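Tarkden Owners Forum > Policies and Governance > Notice period for changes to the shared parking rules

Fakard_Moderator
11/13/25
Members are invited to comment on the proposed amendment to Section 4 of the parking rules. Under the present text, the management office must give residents 20 days' written notice before any change to assigned spaces takes effect. The amendment would allow notice by e-mail alone. Comments should address the amendment and should not raise individual parking disputes, which are handled by the office.

unit165_owner
I wish to record my objection. The deed of purchase refers to written notice delivered to the unit. A number of residents on the lower floors do not use e-mail, and two of my neighbors learned of the October changes only when their cars had been tagged. An owner should not lose the use of a space on the strength of a message that may have gone to a spam folder.

Ajith Varghese
The deed does not say "delivered to the unit." It says "given in writing at the address on record." An e-mail address may be an address on record if the owner has supplied it for that purpose. I would support the amendment provided that consent is obtained on a signed form and may be withdrawn at any time.

unit165_owner
I accept the correction as to the wording. I do not accept the conclusion. When the deed was drawn up, no owner had supplied an e-mail address for any purpose, and the words should be read as they were understood then.

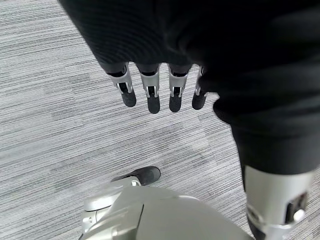
Hideaki Aoki

I have served on two building boards and would ask members to consider the matter of proof. Under the present rule, the office keeps a signed delivery sheet for each notice. If a dispute arises, the sheet settles it. The amendment does not state what record would take its place. A copy of a sent message shows that it left the office and nothing further.

I would therefore propose the following text: "Notice may be given by e-mail to an owner who has agreed in writing to receive it in that form. Where no reply is received within 4 days, a paper copy shall be delivered to the unit." The cost of paper would fall only on the cases that require it.

Ajith Varghese
Mr. Aoki's text is acceptable to me, with one reservation. The 20 days should run from the date of the e-mail and not from the paper copy. Otherwise an owner could delay any change simply by declining to reply.

kulkarni_b2
I disagree with the reservation. If the paper copy is the notice that reached the owner, the period must run from the paper copy. A delay of 4 days harms no one. The office has taken far longer than that to repaint the lines on level B2.

Fakard_Moderator
The remark on repainting is outside the scope of this thread. Mr. Aoki's wording and both positions on the start of the period will be forwarded to the board. The thread will remain open until the board has met.

unit165_owner
Please forward my objection as well. It has not been withdrawn.

Recent threads
Jultar intercom panels: replacement schedule
Storage lockers, level B2: waiting list
Quorum at the annual meeting
Bicycle room access after 10 p.m.

This site uses cookies to keep you signed in. Accept | Manage settings

Contact the moderators | Copyright Tarkden Owners Forum | Back to top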